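Vosutel Robotics Open Day: a thread from our team.

1/ This month Vosutel opened its data collection floor to visitors for the first time. We welcomed 24 guests in 4 groups, from local schools, two community colleges and our partners at Nguyen-Tran. Notes from the day follow.
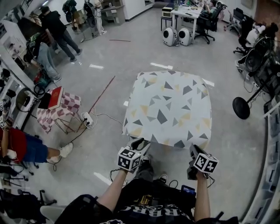
2/ The morning began at 9:30 with a welcome from Dolores Boateng, director of operations. She asked guests to keep to the walkways, to silence their phones, and to hold questions for operators until the end of each recording.

3/ Visitors were told at the outset that the floor would remain in normal use. Operators kept to their regular schedule, and each group observed a working shift from start to finish.

4/ The first stop covered handheld grippers. An operator holds one in each hand and performs a task at a table. Each gripper carries a cube printed with black-and-white marker patterns, which allows our software to follow the position of the hand.

5/ Alaric Mbeki, who leads the collection team, explained the purpose of this method. A person can show a movement far more quickly than an engineer can write it out in code. The recordings are later used to train the arms in our Rokgate program.

6/ Several guests asked why our tables are covered with patterned cloths. Mr. Mbeki replied that a robot trained over one plain surface tends to do poorly over any other. Table covers are therefore changed on a set rotation - the team keeps 16 of them in circulation.

7/ The same thinking applies to the rest of the floor. Furniture and household items are moved between sessions, and colleagues go about their own work nearby. A robot that is meant for homes and offices must learn in places where people are present.

8/ At the second stop, Yolanda Tillman presented the review process. Every recording is checked by a person before it enters the training set. Recordings with a lost marker or a dropped signal are set aside, and the operator is informed the same afternoon.

9/ Ms. Tillman played back two recordings of a folding task and invited each group to say which one had been rejected. Opinions were divided. The rejected one had a short gap in the left-hand track that is very hard to see at full speed.

10/ After lunch, guests aged 13 and older were invited to try the grippers for themselves under supervision. The task was to pick up a folded napkin and set it down on a tray. Most participants remarked on how slowly they had to move at first.

11/ A common question concerned comfort. Operators work seated or standing as they prefer, take a break after every block of recordings, and may ask for a different task at any time. Grip size can be adjusted, and we are testing a lighter handle.

12/ Another question concerned privacy. Visitors who did not wish to be recorded were given a green badge, and recording was paused whenever they were on the floor. Staff consent is handled separately and is renewed each January.

13/ We thank Birdie Park for arranging the schedule and Wanda Ridgeway of Nguyen-Tran for leading the afternoon discussion on careers in automation. Slides from that discussion will be sent to all registered guests.

14/ A second open day is planned for the spring - it will include a session on Sosevura, our review software. Schools and community groups may register their interest through the visits page on our website. Group size will again be limited.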